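[plendby-users] Re: Simulated demos for the wrist-view policy: what to keep, what to drop

From: Darren Nuttall
To: plendby-users
Date: 31st December

Priya Halvorsen wrote:

> We have the Arroyo scenes rendering at Lurnthorpe now and are about to
> start the long run. Before I commit the machine time, two questions.
> First, do you keep episodes where the object hides its own grasp point
> from the wrist camera? Our filter throws out anything where the contact
> region is not visible at close, and with footwear that is most of the
> set. Second, how many demonstrations per object did you settle on? The
> September notes say 40 but the config in the repository says 100.
>
> Priya

Priya,

Second question first. The config is right and the notes are old. We went from 40 to 100 per object after the shoes were added, and nobody went back to edit the notes. For rigid convex things (boxes, cans, the mugs without handles) 40 was enough and the extra episodes made no difference we could measure. For shoes the success rate was still climbing at 40.

On visibility: keep them. We ran your filter for the first two releases at Flestgate and it did harm. It selects for grasps where the fingers come in at the collar or the toe, because those are the parts the camera can see. The policy then learns to go for the collar or the toe, and both are poor places to lift a slip-on. A grasp near the heel looks like a failure to the filter when there is nothing wrong with it.

The render on the Plendby wiki page for the footwear set is typical of what we keep. The heel end is behind the gripper, the fingers flank the lower part of the body, and the toe points away from the wrist.
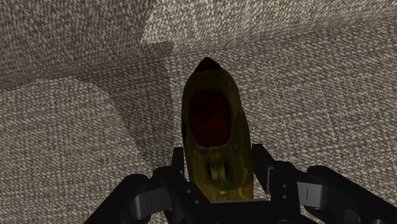
Page last changed: 31st December, by Océane Fehr

The observation still carries plenty to learn from. Both fingers are in view, the opening and the toe give the heading of the shoe, and the hidden part can be inferred from those. What we do require is that the simulator's contact state agrees with the gripper width at the end of the close. That is a check on the physics log and does not look at pixels at all. The script is check_close.py in the tools directory. Run it with the default tolerance before you change anything.

Some points from our last round that are not in the notes:

Upholstery backgrounds. The gray speckled weave was added on purpose. With plain tabletops the segmentation head was leaning on the clean edge around the object, and it fell apart on real sofas and chairs. Tia Cropper built the fabric scenes with sloped panels and rounded cushion forms so that there are creases and shadow behind the object. If your render budget is tight, cut the number of lights before you cut the fabrics.

Dark interiors. A shoe opening reads as a deep hole and the depth channel gets noisy there in our renders. We leave the noise in. Filling it gave nicer depth maps and a worse policy.

Texture variation. Do not smooth the object materials. We had one batch where the shoe skins were flattened to a single color by an export setting, and the model trained on that batch did worse on anything mottled or glossy. Check a few frames by eye before the long run starts – the setting is silently reset when the asset pack is updated.

Splits. Split by object, never by episode. Nigel Lockwood reported a very good number last year that came from the same shoe being on both sides of the split.

Failed closes. We store them under a separate label at a ratio of 4 good to 1 failed. Do not delete them. The grasp scorer needs them even if the policy does not.

For your run I would start with 2 shoes and the full 100 episodes each, train overnight, and look at where the fingers land along the length of the shoe. If the landings bunch up at the collar, some form of the visibility filter is still switched on. There is a second copy of it in the loader, under the name min_visible, and it has to be set to zero separately.

I can send the list of episode seeds we used if you want to match our set. The meshes have to be fetched from the Arroyo pack, as we do not host them.

Darren

--
plendby-users mailing list
To unsubscribe, send a blank message with "unsubscribe" in the subject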